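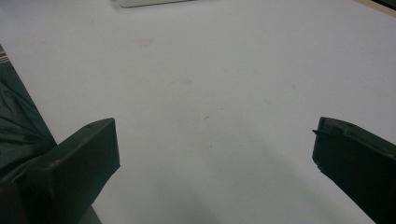
2024-03-09

For two months I wanted to write this post and always I had one more run to finish first. Now the runs are finished, so I have no more excuse.

The question was simple. When we teach a policy from demonstrations made with the hand-held gripper, how much do we lose if we throw away the beginning of every demonstration, the part before any object is reached? Tibor Fodor asked it in our group meeting, half as a joke, after he saw how much of our disk is filled with white table. His idea was that these parts teach nothing and that we pay for them in training time. I was of the same opinion, I must admit.

We had 883 demonstrations of one task, cloth folding on a table, all recorded with the same tool. The policy takes the wrist view and the last few poses and gives back a short piece of motion. I trained it in three ways. The first used the full recordings. The second was cut so that each demonstration starts when the fingers begin to close for the first time. The third kept the approach but took only every fourth picture from it. The network was the same in all three, also the number of training steps and the seeds. Evaluation was 160 trials per version, with the starting pose drawn from a list that Hajar Belkadi prepared, so that I could not choose the easy ones without noticing.

The cut version was clearly the worst. I expected a small loss and it was a large one. The arm would hang above the table and make small movements to the left and to the right, as if it looked for something. If I placed it by hand near the edge of the cloth, it folded as well as the others. So the skill of folding was there, but the skill of getting to the cloth was missing. Put in this way it sounds very obvious, and Levente Gál told me so with some pleasure.

The less obvious part is the third version. It was as good as the full one, and on the starting poses far from the cloth it was even a little better. I do not want to make a big claim from this. With 160 trials the difference is inside the noise, and I repeated it with two other seeds where one time it disappeared. But it was never worse, and the training was shorter, which was the original wish of Tibor.

My explanation, which is only a guess, has to do with how little there is to see during the approach. Between the fingers there is mostly bare table, and the useful information sits at the border of the view: a corner of fabric, a change from white to dark. Many pictures following one another are almost the same, with almost the same action, and the network can learn to continue the last motion and ignore the picture. When we take fewer of them, this shortcut becomes less attractive.

To test this a little, I covered the border of the view with gray in 400 pictures from the approach and compared the predicted motion with and without the cover. The policy from the full recordings changed its prediction less than the thinned one. This goes in the direction of my guess. It is not a proof - a cover of gray is also something the network never saw in training, and it may react to that for its own reasons.

One practical thing for people who want to try the same. My first rule for finding the moment of closing was a threshold on the finger width, and it was wrong in 14 demonstrations, where the person squeezed the handle a bit before starting to move. I corrected these by hand.

Next I want to repeat it with a task where the approach is not over an empty surface. Onni Kauppinen thinks that the thinning will hurt there. We have a bet about it, and the result should be ready in May.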